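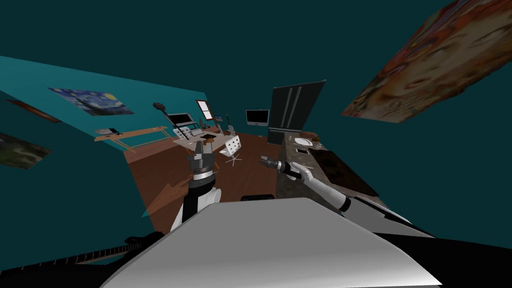

Section 3: Planning your budget before you order

We know it's tempting to skip straight to unpacking, but an evening spent on this section (with a pot of tea, if you like) can save you a good deal of money later on. The Nillska planner lets you try a two-armed robot in a simulated home first, so you can find out what you need before you pay for any of it.

1. Open the planner and choose a room close to your own. If you work at a desk and cook in the same space, pick a layout with both.

2. Measure your real doorways and gangways, then type them in. Allow at least 60 cm beside worktops, and a little more if you can spare it.

3. Try each arm at the places you'll use most, such as the desk and the kitchen counter. Write down anything it can't reach.

4. Choose your grippers from the Gakton list. The standard pair is included in the base price, and a spare set adds £412.

5. Set aside 25 per cent of your total for delivery, fitting and the first year's servicing.

Note: Prices were checked on 5 June 2026 and will be looked at again in November. Barbara Brzozowska on our planning desk is always happy to go through your sums with you, however rough they are!

Caution: A good result in the planner doesn't replace a site visit. Please don't place your order until your floor has been checked for slopes and loose edges.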